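Who Makes the Rules for Robots?
November, by the Young Explainers page

Have you ever tried to fold a T-shirt? It's floppy, it slides about and it never stays where you put it. I'm a grown-up and mine still end up in a lump!

Now think about a robot helper trying the same job in somebody's home. It needs good manners as well as good hands, so I've been finding out about the rules. At Polanside, where I work, there are 11 of them, and I'll tell you my two favourites. 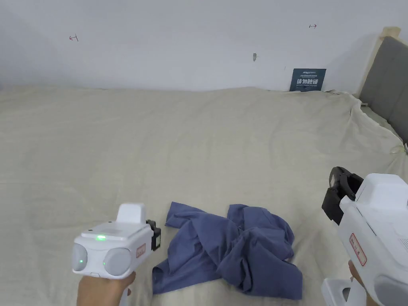
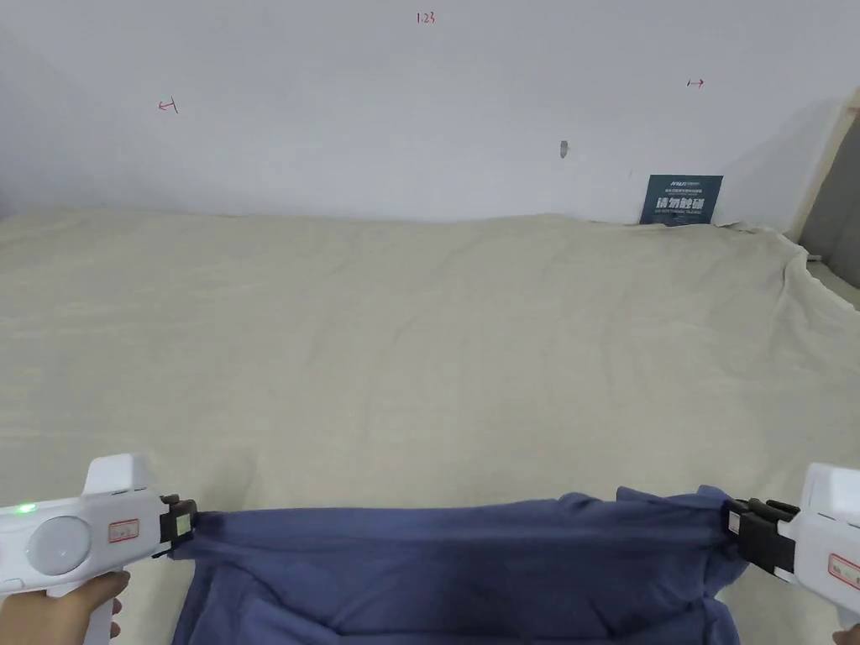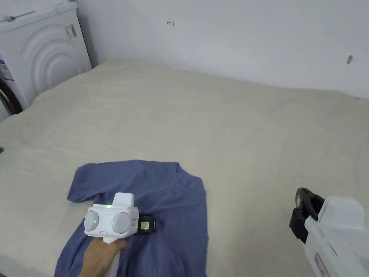 A blue T-shirt and white hand-held grippers.

Telma Painemal
Robot safety writer, Polanside

Rule one — don't squeeze harder than you need to. A gripper has to hold cloth firmly enough to lift it, but what if a finger gets in the way? People test the squeeze first, and they write the answer down so others can check it.

Rule two is my best one. If a sign says "please do not touch", you don't touch! That goes for people and robots, and for whatever is next to the sign too, until you've asked.

Good practice also means doing a thing again and again. If a test asks for 200 folds and you've done 199, you haven't finished. (I did grumble about that one Saturday.)

What rule would you give a robot in your bedroom? Mine would be to leave my biscuits alone.

Contact us | © Polanside Young Explainers | Back to top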